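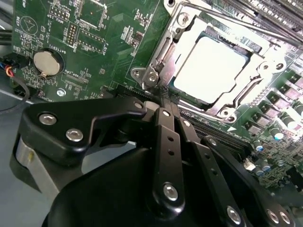
Fig. 8 – Pince en approche du socket processeur, vue depuis la caméra de poignet.

4.3 Travail à proximité du socket : règles à respecter

Cette section s'applique aux cellules Odorik équipées de la pince Tasis. Elle suppose que l'évaluation des risques de la cellule complète est faite et signée. La conformité du bras seul ne dit rien de la pince, ni de la pièce, ni de la carte mère à laquelle on va toucher. Un certificat rangé dans un classeur n'a jamais arrêté un doigt mécanique.

Avant la mise en mouvement

1. Couper l'alimentation de la carte et vérifier l'absence de tension. Le voyant éteint n'est pas une vérification.
2. Repérer la pile bouton. Elle reste une source d'énergie, même carte débranchée.
3. Contrôler la liaison à la terre de la pince et du châssis. La mention « antistatique » d'une fiche commerciale ne remplace pas une mesure.
4. Écarter les câbles de la trajectoire et les fixer. Le modèle 3D de la cellule ne les connaît pas.
5. Vérifier le serrage des vis des doigts et des biellettes. Une vis tombée sur une carte se retrouve rarement du premier coup.

Approche et contact

6. Passer en vitesse réduite : 25 mm/s au maximum dans la zone du socket.
7. Régler le seuil d'effort à 15 N. Ce seuil protège surtout le bras – les contacts du socket, eux, cèdent bien avant.
8. Approcher par le côté dégagé, sans survoler les barrettes d'emplacements mémoire ni les condensateurs.
9. Arrêter le mouvement avant tout contact avec le levier ou le cadre métallique, puis confirmer la position à l'écran.

ATTENTION : le dessus clair du processeur peut saturer l'image. Ne pas valider une position sur la seule foi du score de détection affiché par Okisum. Un score élevé sur une zone blanche reste une zone blanche.

ATTENTION : le levier est sous tension mécanique lorsqu'il est verrouillé. Garder les mains hors de la cellule, y compris en mode dit collaboratif.

Remarque : les seuils ci-dessus sont ceux du site Lapiņa. Les recopier sur une autre cellule sans essai revient à n'en avoir aucun.

En cas d'arrêt (code 143)

10. Ne pas acquitter à distance. Relever la position de la pince, puis la dégager en mode manuel.
11. Inspecter le socket à la loupe avant toute reprise.
12. Consigner l'arrêt au registre, même si la reprise s'est faite sans incident.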